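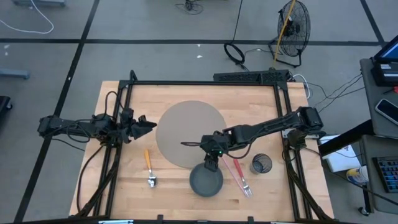 Every lab I visit now has a set of rules for its robot arms, and I have yet to find one where the rules and the work agree.

The latest is a house standard called Kurnamness, which Wikov wrote and which a fair few small groups have since picked up because it's free and shorter than the alternatives. I read all 30 pages of it over a pot of tea in September. Then I read it again next to a real bench with two arms on it, and my opinion went down.

Take the section on table-setting tasks. It says the operator shall confirm "a clear and stable work area" before each run. Fine. Clear of what? A plate, a bowl, a spoon, a fork and a drinking glass are the task, so it can't mean those. Stable how? A small glass near the rail is stable until an elbow joint swings wide. The standard has a whole paragraph on labelling the plate in the log and not a word on where the glass may stand.

Then there's the floor. Black tape lines on grey carpet look very official, and section 4 is proud of its tape. It gives you a width and a colour. It doesn't say what the lines mean, who may cross them, or whether they still count when the arms are powered but idle. I asked two people at different sites and got two answers. One thought the tape was for lining the table up again after it gets knocked.

Cables get one sentence: they should be "managed". I'd have given them a page. In my experience the slack near the base of an arm and the runs across the carpet cause more lost afternoons than any gripper fault, and the odd bruised shin too.

What Kurnamness does love is counting. A task is "qualified" after 1,000 runs, with a sign-off every 20. Why 1,000? I looked for the reasoning and found a reference to an earlier Wikov note called Kohlhase, which gives the same figure and no reason either. If you put the bowl in the same spot each time, you can do your thousand runs and learn very little about bowls.

I'm told Rania, the next version, will fix some of this. The draft I've seen adds a colour code for the log sheets and a longer glossary. It still doesn't tell you how far back to stand, or who is meant to have a hand near the stop button while two arms share one small table.

I'd swap the glossary for those two lines. Until then I'll keep using my own checklist, which fits on a card and has coffee on it. If anyone has a copy of Kohlhase with the missing appendix, please send it over, as mine stops at the contents page for it.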